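FOR IMMEDIATE RELEASE
Tuesday, June 9, 2026

Hurnard Furniture Share opens its upstairs-downstairs room in Preltby

PRELTBY - I've been sitting on this news since April and I'm so glad I can finally share it: Hurnard Furniture Share has a room of its own! We're opening the doors on Frimpong Street this Saturday at 10 a.m., and you're all invited to come in, sit on things and tell us what you'd like to borrow.

If you haven't met us before, we lend furniture. Tables, desk chairs, speakers, shelving, the odd lamp. You pay a yearly membership of $100, you take what you need for as long as you need it (up to a year at a time), and then it comes back and goes to somebody else. I started it out of my garage after my third apartment move in two years, when I got tired of seeing perfectly good tables left at the curb. We now have 519 members in Preltby and Florkance, and my garage gave up a long while ago.

The new place is a former print shop and I fell for it the minute I walked in. Tall windows with dark frames, white walls, beams overhead, and a mezzanine with a black railing that I plan to fill with bookcases as soon as we work out how to get them up the stairs. It's 3785 square feet, so you can finally walk around a table and look at it from all sides before you decide (this was not possible in the garage, where you mostly looked at table legs).

We're still settling in. There are flat cardboard panels leaning on the wall and little bottles on the floor by the speaker, and I keep moving the same mesh office chair from one spot to another.
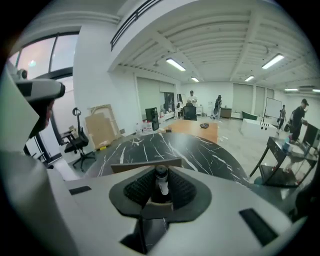 My favorite piece so far is the round black marble table with the white veins. I've put it near a wooden one in a warm orange-brown, and I love the two of them together, though they'll go out separately. Please bring a friend if you want the marble. I mean it, two people minimum.

Opening day runs until 4 p.m. and there'll be coffee. Members can reserve on the spot, and anyone who joins that day gets their first delivery free inside Preltby. Florkance deliveries start the week after. We're also taking donations of tables and chairs in working shape, but please call before you load the truck!

Regular hours will be Wednesday through Saturday, 10 to 6.

Press contact: Hurnard Furniture Share, Frimpong Street, Preltby. Reporters are welcome to stop by any afternoon this week, just knock loudly.

###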